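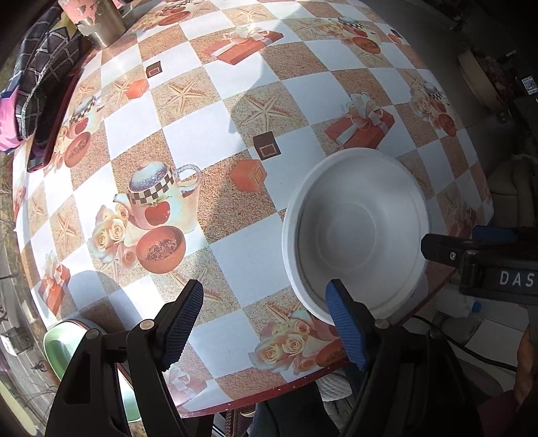 Slide 1: Round table, printed cloth, one white bowl

Morning, everyone! Start straight in with the cloth, let people look before I talk. Ask who has one like it at home (hands up, wait for the laughs).

Point out the teapots with their checked lids, then the pale roses. My favourite is the starfish. Why would a starfish sit beside a bowl of tea leaves? No idea, and I love it!

Main point: a busy cloth wants plain dishes. The white bowl with its wide rim stands out beautifully against all that pattern. Put a flowery bowl there and you'd lose it in the roses.

Tell the Nerndale story. Inger Arnardóttir laid 34 tables for the December tea, every cloth different, and borrowed plain white bowls from three neighbours. Keep it short, I always run over on this one.

Mention round tables: measure across the middle and add the drop on both sides. For a 50 cm drop that's a whole extra metre of cloth, so check before you cut!

Pass the fabric samples round now. Josefina has the bag. Questions while they go along the rows, then on to napkins.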